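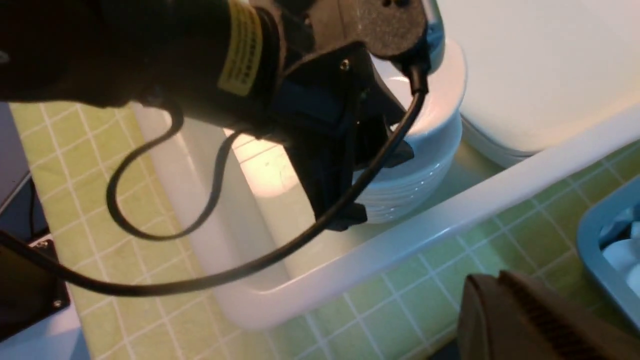 By Ecaterina Buzatu | Water and Warewashing

Newsletter > Technical Notes > Water Treatment

12 shares | 3 comments

Setting a softener by volume instead of by clock

Several readers wrote in after the January item on film and spotting to ask why their softener had plenty of salt in the brine tank and the plates still came out of the machine cloudy. In most of the cases described, the control valve was set to regenerate on a timer. The Ornon kitchen had the same setup until this past fall, and its settings are used below.

The Ornon softener is a single-tank Vistix unit feeding one rack dishwasher and the prep sink. It was delivered with the regeneration interval at 1440 minutes, meaning one full cycle per day regardless of how much water had passed through the resin. On a light day the unit regenerated a bed that was still mostly charged, which wastes salt and rinse water. On a banquet day it ran out of capacity partway through the evening, and everything washed after that point was washed in raw city water.

A metered valve solves both problems. It counts the volume treated and starts a cycle when a set figure is reached. The working capacity of the Ornon bed, at the hardness measured on the incoming line, came out to 3000 liters with the reserve already taken off. That figure belongs to that bed and that supply. Do not copy it.

To find your own, you need the resin volume, the exchange capacity at the salt dose you use, and a hardness reading taken upstream of the softener. Use a drop titration kit. Test strips are adequate for checking that soft water is soft, but the steps between colors are too wide for sizing. Divide total capacity by hardness, in matching units, to get gross volume. Then subtract a reserve large enough to carry the kitchen from the time the meter reaches its set point to the time the cycle can start.

The reserve matters most with a delayed start. Ornon regenerates at 3 a.m., when no one is drawing water. If the meter reaches its set point at lunch, the remaining wash load for the day comes out of the reserve. A single tank in regeneration passes hard water through the bypass, so an immediate start during service is a poor choice. Twin-tank units can switch over at any hour and need little or no reserve.

Salt dose is the other setting worth a look. A heavier dose restores more capacity per cycle, but each added pound restores less than the one before it. Kitchens with steady demand usually do better with a moderate dose and more frequent cycles. If the dose is changed, the capacity changes too, and the meter set point has to be recalculated.

Before blaming the resin, check for these:

- A bypass valve left partly open after service. Close it fully and retest downstream.
- A salt bridge. Push a broom handle down through the salt. If it meets a hard crust with a hollow beneath, break the crust gently and keep clear of the brine well.
- A clogged injector screen. The tank stays too full of water and brine draw is weak.
- A meter that does not turn at low flow. Run the prep sink tap alone and watch the display.

White ware hides a light film better than glass does, especially while it is stacked. Hassanpour, which services the Ornon machine, dips a clear tumbler in dilute vinegar and compares it with one left alone. A deposit that clears in the acid is most likely hardness scale. One that stays may be starch, protein, or etching, and no softener setting will correct it.

Detergent should be adjusted last. Soft water needs less, and a dose set for hard water can leave residue of its own once the supply is corrected. At Ornon the detergent was left alone for the first 4 weeks after the valve was changed over, then lowered in small steps with titration of the wash tank at each one.

The capacity worksheet is available from the Arnance office on request. Send the resin volume and both hardness readings with your message.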